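Moving a shared house file server off an old desktop
Student project report, Systems Admin 2, Altow campus

1. What I wanted to do

Four of us share a place in Marosden and for two years all our shared files (uni notes, scanned bills, a lot of music) lived on an old desktop under the stairs running a Windows version that stopped getting patches ages ago. Goal was to move the lot to a small Linux box with Samba, keep the drive letters the same on everyone's laptop, and write down what broke. Plenty broke.

New box is called pan. Old one was prernmont, all lower case, don't ask me, it was called that when I moved in.

2. Starting point

Old server: one share, everyone full control, no passwords worth mentioning. 259 GB used. Backups were a USB drive that someone plugged in when they remembered. Last good copy was from October. 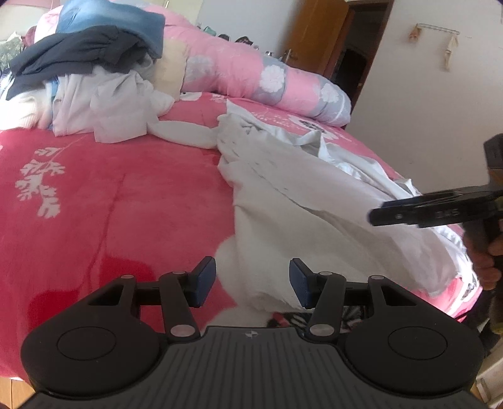
Permissions were the first real job. On the old box every file was owned by the same local account so there was nothing sensible to carry across. I drew up groups on paper first: house, bills, music. In the end bills got read only for everyone except whoever is paying that quarter, and music stayed wide open. Setgid on the directories so new files pick up the group. Forgot this the first time and had to redo the lot.

3. Copying

Used robocopy from the old machine to the new share. First run died partway with error 5, access denied. Took me most of an evening. The copy was fine up to a folder someone had encrypted years back with a login that no longer existed on that machine. Skipped it with /XD and asked the house. No one wanted it.

Second run, much slower than expected. Should have been near gigabit, was getting 38 Mbit/s. Checked in order:

- Cable. Swapped it. No change.
- Switch port. Link light said 100, so something was negotiating down, but that still doesn't explain 38.
- Antivirus on the old box scanning every file as it was read. Turned real time scanning off for the copy. Big jump.
- Network card driver. Duplex was forced in the adaptor settings, set it back to auto and got gigabit.

So two seperate faults stacked on each other. Lesson for me: change one thing, test, write it down. I changed the last two together the first time and had to go back and undo both to see which did what.

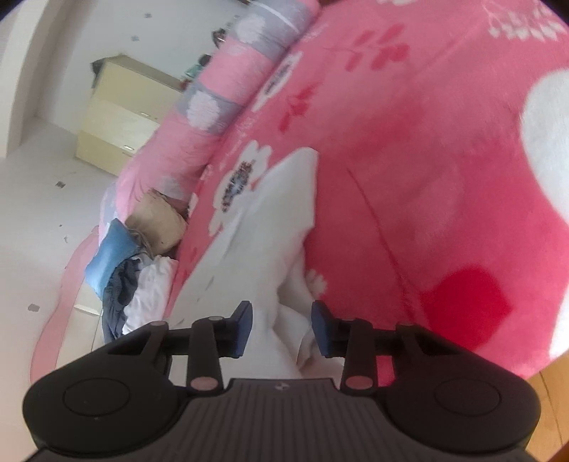

After that the copy finished overnight. Ran it once more with /L to list differences -- 40 files, nearly all thumbs.db junk. Deleted them.

4. Laptops

Mapped drives were meant to be the easy bit. Three laptops just worked. The fourth kept asking for a password and refusing the right one. Cleared the saved entry in Credential Manager, still no. Turned out windows was trying its own local username first, with the old machine name stuck on the front. Typing pan\username in full fixed it.

Also the old drive mapping came back after every reboot. There was a batch file in the startup folder from whoever set this up originally. Removed it.

Tried using the server name instead of the IP address for everything. Worked on cable, flaky on wifi. The router hands out its own DNS and doesn't know about pan. Added a static lease plus a host entry on the router and it's been OK since -- I would of preferred proper local DNS but ran out of time.
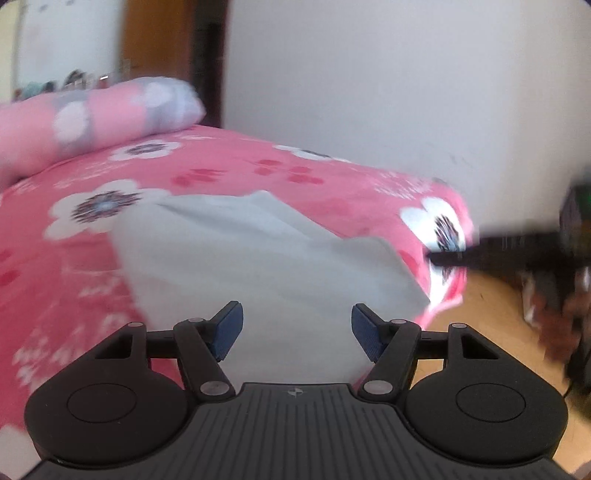 5. Backups

Nightly rsync to an external drive, cron at 2 am. Tested a restore by deleting my own notes folder on purpose and bringing it back. Permissions came back right, timestamps too. Still no offsite copy. That's the biggest hole in this whole thing and I know it.

6. Not finished

- Log rotation for Samba, currently grows forever
- Email alert if the backup fails
- Wipe the old box. It's switched off but the disk is still in it

Config file and the robocopy logs are in the appendix folder with the submission.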